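Le 22 février 2019

On nous a appris à fermer le hublot dès que le linge est sorti, comme on ferme un placard. Je crois que c'est une mauvaise habitude. Un tambour qui ne sert pas devrait rester à l'air, porte grande ouverte, au moins jusqu'au soir. Le joint gris garde l'eau dans ses plis, et c'est de là que vient l'odeur de cave qu'on attribue ensuite à la lessive.
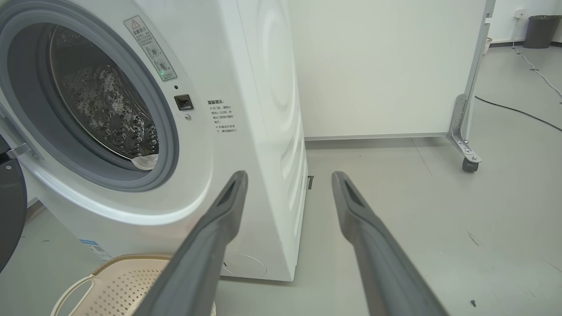 Mahfuz Talukder m'objecte que, dans un petit logement, une porte ouverte barre le passage, et qu'il préfère essuyer le joint avec un chiffon après chaque lavage. Je lui accorde le chiffon. Mais chez moi, rue Melitz, personne ne l'a passé plus de 3 jours de suite.

L'autre question est celle du panier. On le range trop souvent dans une autre pièce, et l'on traverse le couloir les bras chargés en semant des chaussettes.

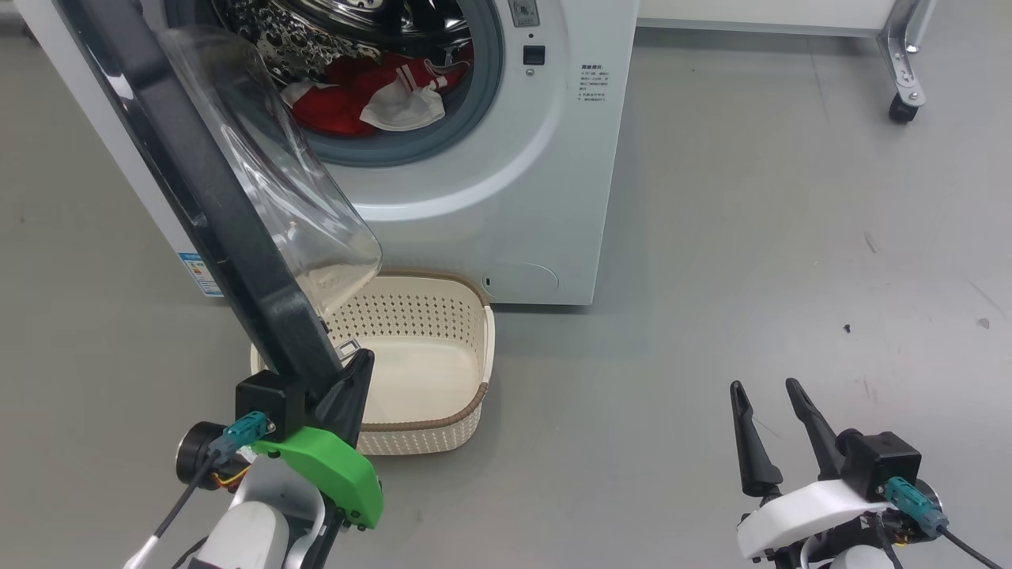 Je tiens à ce que le panier ait sa place fixe, au sol, devant la machine. Les modèles profonds obligent à fouiller et finissent par servir d'armoire. Un panier clair à parois percées, comme celui-ci avec son bord tressé brun, suffit largement : le linge tombe dedans depuis le tambour et les petits trous laissent passer l'air. Le mien a tenu 6 ans.

Reste le tri. Je lave le rouge à part les 4 premières fois, puis je le mêle au reste.
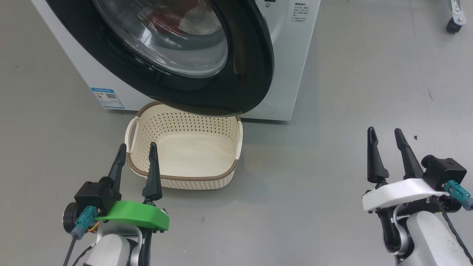 Après quoi je n'y pense plus. Il m'est arrivé une seule fois de retrouver une chemise rose, en juillet, et c'était une serviette neuve que je n'avais pas pris la peine de laver seule.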